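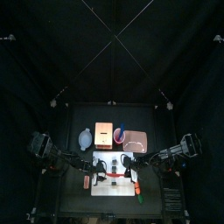 Control & Motion / Two-arm cells

Right arm trails left during coordinated strap move, Veller stops with relative pose fault

July – opened by Mwanaisha Lyimo, log kept by Aurel Mocanu
5 min read

Status: Closed, fix in config. One follow-up open.
Station: 2
Software: Veller planner, Stadik arm driver, Sopacua perception
Reported by: Tirnik integration bench

Problem as reported

The task is the strap placement on the white board. Both grippers close on the red strap, hold it level across the middle of the board, then move together toward the back of the table and lay it down. Closing on the strap works every time. As soon as the shared move starts, Veller stops both arms with this:

PAIR_MOVE aborted: relative pose outside tolerance (axis: y)

The strap is still held by both grippers when the fault comes up. Clearing the fault and sending the same move again gives the same result. Moving either arm alone gives no fault. Running the pair move at the lowest speed setting sometimes finishes.

Mwanaisha's first note said it began after the Stadik update. She had not rolled back yet and was not sure the update was to blame, as the board fixture was also changed that day.

First checks (Aurel)

Ran the pair move with no strap, grippers closed on nothing. Same fault, same axis. So the strap tension is not what pushes the arms out of tolerance.

Checked the base calibration for both arms. Touched the same corner of the board with each gripper and compared the reported positions. They agree. Re-ran the calibration routine anyway and the fault stayed.

Checked the tool offsets. The right gripper has the white finger piece on it, and I wanted to be sure the offset file matched. It does.

Did not touch the tolerance. Somebody had suggested widening it in the channel. Please don't do this on a station where two arms hold one part.

Perception (Esther Ogola)

I looked at Sopacua first because the strap mask in the overlay was bad. At the right end it stops short of the real end of the strap, and in some frames the white finger piece gets merged with the white board behind it. That makes the estimated strap end jump back and forth.

It is a real problem but it is a different one. Veller only reads the strap estimate before the grasp. Once both grippers report closed, the pair move runs from joint states and nothing from the camera goes in. I turned Sopacua off after the grasp to be sure and the fault came up as before. I have opened a separate ticket for the mask.

Logs (Narendra Saxena)

Recorded one failed move with the full driver log, 3,796 lines from the start command to the abort. Both arms run their inner loop at 500 Hz and I could not find a missed cycle on either of them. CPU load is fine. The network between the planner PC and the drivers is fine.

I then plotted commanded against measured position for each arm. The left arm follows its command closely. The right arm draws the same curve but late. The delay is 100 ms from start to finish and does not grow. When the arms are standing still there is nothing to see, and that is why the calibration check passed. At low speed the gap is small enough to stay inside the tolerance, which fits with the slow runs finishing.

A constant delay of such a round size looked like a buffer to me.

Cause

The Stadik update added a setpoint smoother in the driver. It holds incoming setpoints in a short buffer and resamples them before they reach the arm. The default buffer length is 100 ms and the smoother is on unless the config says otherwise.

The left arm config on this station has an old line, smoothing: off, left over from a vibration test. Before the update the driver ignored that line. After the update it started to mean something. The right arm config has no such line, so it got the default.

Each arm was doing what its own file said. Veller assumes both drivers have the same delay and does not check.

Fix

1. Stop both drivers. Support the strap or remove it before you cut power to the grippers.
2. In the right arm config, under the setpoint section, add smoothing: off.
3. Check that the left arm config has the same line in the same section. If it is at the top level of the file, move it.
4. Restart both drivers, then Veller. Restarting Veller alone is not enough, as the drivers only read the file at startup.
5. Run the pair move with empty grippers, then with the strap.

You can also leave smoothing on for both arms. We tried it and the pair move passes, but the arms feel slow when you jog them by hand, so station 2 stays with it off.

Confirmation

Mwanaisha Lyimo: Changed as above and ran it until Sunday evening at normal speed with the strap. No pair fault. I did get one stop in that time, a plain gripper timeout on the left where I had left a cable unplugged after cleaning up. Restored the normal speed setting in the task file.

Lucimara Paiva: Please compare the two arm configs on the other stations before they take the update. I found one more with the same leftover line – already corrected.

Follow-up

Veller should read the driver delay for both arms at startup and refuse a pair move if they differ. Narendra has the change in review. Until it is merged, the check is manual.

Related tickets

Sopacua: strap mask stops short at right gripper finger
Stadik: config keys at wrong level ignored without warning
Veller: pair move will not resume after gripper timeout
Jogging feels delayed with smoothing on
Board fixture change, new corner points for calibration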